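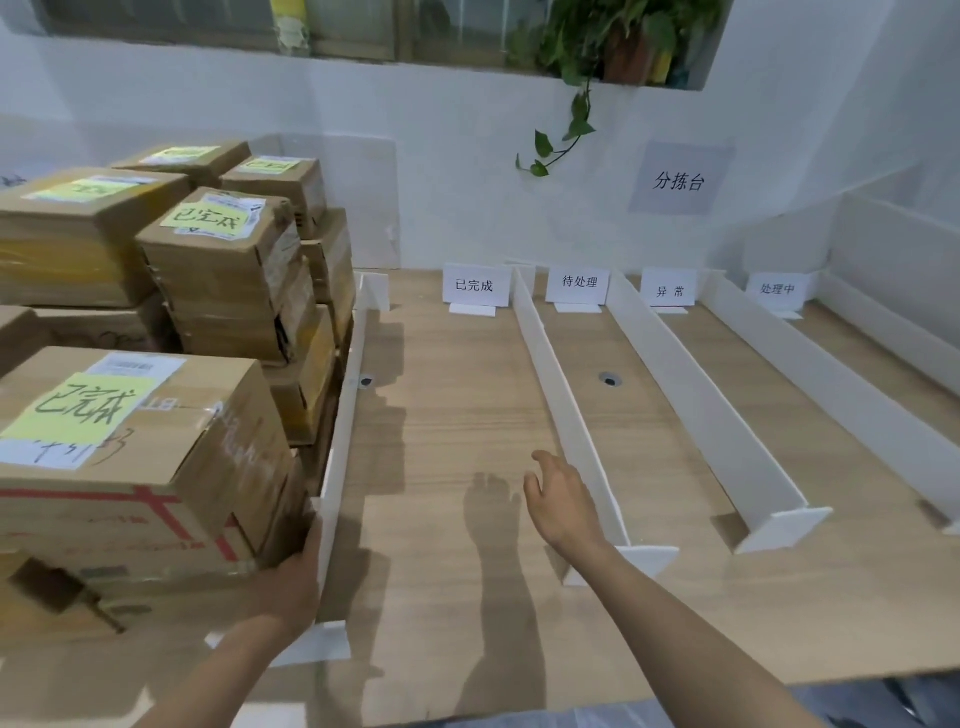
Tove Toft says the slowest part of any shift on the sorting table is deciding, and that people who have only lifted and carried before are often surprised by how much reading the job involves. We agree with her, and we would like applicants to know it before they write to us.

Parcel Sorter (part time, evenings)
Nikzad Parcel Returns, Building 14

Nikzad handles returned and forwarded parcels for small online shops. Boxes reach us with a shipping label and, in most cases, a sticky note added at the receiving desk. The sorter reads both, decides where the box belongs, and puts it in the right lane on the table. We are hiring two sorters for the evening shift.

How the table works

The table is split into lanes by white plastic dividers. Each lane has a card at the far end, and the cards are in Chinese:

已完成 — completed
待处理 — pending
异常 — abnormal
处理中 — in progress

You do not need to speak Chinese. You do need to recognize these four cards without stopping to look them up, and most new sorters manage that by the end of their second shift. A printed key is kept in the supply drawer.

"Completed" boxes have been checked and only need to go to the outgoing cart. "Pending" means the box has not been opened. "In progress" means someone has started on it and will come back. "Abnormal" covers crushed corners, labels that will not scan, two labels on one box, a note that disagrees with the system, and anything else you are not sure of. We would much prefer a full abnormal lane to a wrong box on the cart.

What you will do

Read the note and scan the label on every box before it goes on the table.
Place boxes with the label facing you, clear of the dividers.
Write new sticky notes when a box changes status. Print clearly. Take the old note off.
Enter each abnormal box in Rikum, our tracking program, with a short reason.
Clear the table before the end of the shift. Pending boxes go back on the rack and do not stay out overnight.
Sweep up tape ends and loose notes.

The evening shift sorts up to 900 boxes on a busy night and far fewer early in the week. Most are light. The heaviest we accept is 19 kilos, and anything over 11 kilos is a two-person lift. This rule applies to everyone, including people who feel they can manage alone.

What we are looking for

Handwriting that other people can read
Good close-up eyesight, with or without glasses
Comfort with standing for most of a shift (a stool is available during label checks)
Willingness to ask when a note makes no sense

Warehouse experience is useful but not required. If you have worked in a mail room, a library or a stockroom, please say so in your application. Several of our sorters came from that kind of work.

Hours and pay

Shifts run from 5 p.m. to 9:30 p.m., with a paid break. You would work three or four evenings a week, and the schedule is posted two weeks ahead. Pay is by the hour and is the same for both positions — we will give you the rate in our first reply, so you do not have to wait for an interview to find out. Training is paid at the full rate. Gloves are provided. Closed shoes are required, and you bring your own.

Parking is free after 4:30 p.m. on the east side of the building. The bus stop is a short walk from the main gate, and the last bus leaves after the shift ends.

How to apply

Send a short note with your name, the evenings you can work and a phone number to Brynhildur Vigfúsdóttir at the Nikzad front office, or leave it at the desk in a sealed envelope marked SORTER. A resume is optional. Applications close on Friday, October 2, 2020.

People we would like to meet will be asked in for a half-hour trial at the table. You will sort a small batch of practice boxes with the key beside you, and one of the current sorters will be there to answer questions. The trial is not timed.

Anyone who applied last spring is welcome to apply again.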